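Speaker notes - Textile storage without wardrobes
Edham session 2, Rima Harb speaking, 13 minutes plus questions

Slide 1. Title. Thank Tarek Hijazi for the room. Mention that the handout uses the Gurero fold chart.

Slide 2. Scope. Bedrooms where the bed is also the sorting surface and, for part of the day, the shelf. Floor storage is covered in the December notes and is left out today.

Slide 3. Sorting order. Bedding first, then everyday clothes, then loose single pieces. Pieces with no match go on top of the pile - they get handled again soonest.

Slide 4. Fold width. Use 30 cm for shirts and light knits. At 31 cm the stack no longer fits the Lehtinen shelf insert. Show the paper template and pass it along the front row.

Slide 5. Stacks on a covered bed. Pause before speaking. 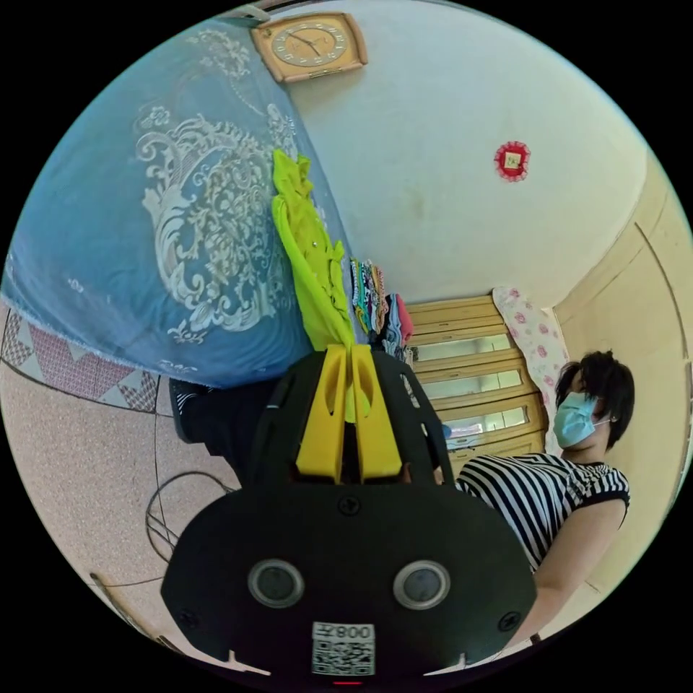

Stack height is limited by the softest layer underneath. On piled bedding, keep stacks low and put the heavier fabrics at the bottom. Printed covers hide lint poorly when the ground color is dark, so shake them out before stacking. Fringed edges stay outside the fold.

Slide 6. Handling single pieces. Lift from one point, let the folds drop, then lay flat. Two points only for wide fabric.

Slide 7. Questions. Refer laundry chemistry to Hussam Kanaan.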